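Heffernan Weighted Duvet, the 7 kg one: my two cents after a winter under it

Posted 7 Mar 2021

I have been meaning to write this up since before the holidays, and my sister keeps asking me whether she should buy one, so this is really for her (hi!) and for anyone else who wakes up at all hours and ends up sorting through boxes of keepsakes on the bed until they get drowsy again.

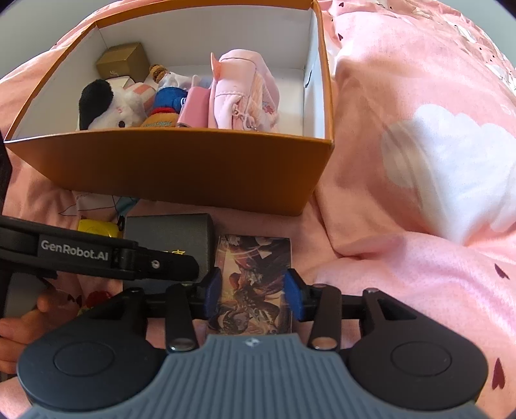
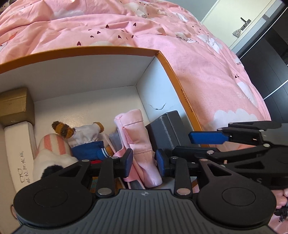
Donal Coughlan wrote to me after my first short post that he'd sent his back inside of a week, that it was like sleeping under a wet dog, and that I'd feel the same once the heating came on. Well, Donal, I did think of you a few times in the early going! The first couple of nights I kicked it off before midnight. After that I dropped down to a thin cotton sheet underneath and nothing else, and I've slept under it ever since.

What I love is the stitching. The pockets are small, so the filling stays put, and I haven't had that sad lump down by the feet that my old Barnix had from day one. It doesn't rustle either. The Barnix sounded like somebody eating cereal every time I rolled over.

Now the gripes. Washing it is a chore and a half. My machine at home groaned so badly that I stopped it and hauled the whole thing to the big washers at the laundromat, and then it took 2 full rounds in the dryer. The ties inside the cover are also too short, and a couple of them have already come undone (I sewed on longer ones from some leftover ribbon, and that has held up fine). And the color they call oatmeal is gray. It's a nice gray, but I'd bought curtains to go with oatmeal.

I paid 39 dollars extra for the Drimlow cover and I'd skip it if I were doing this over. It's soft, sure, but it pills, and any plain cover with corner ties will fit.

Would I buy the duvet again? Yes, in the same weight. I'm putting it away in June, and I'll add a note here about how it stores.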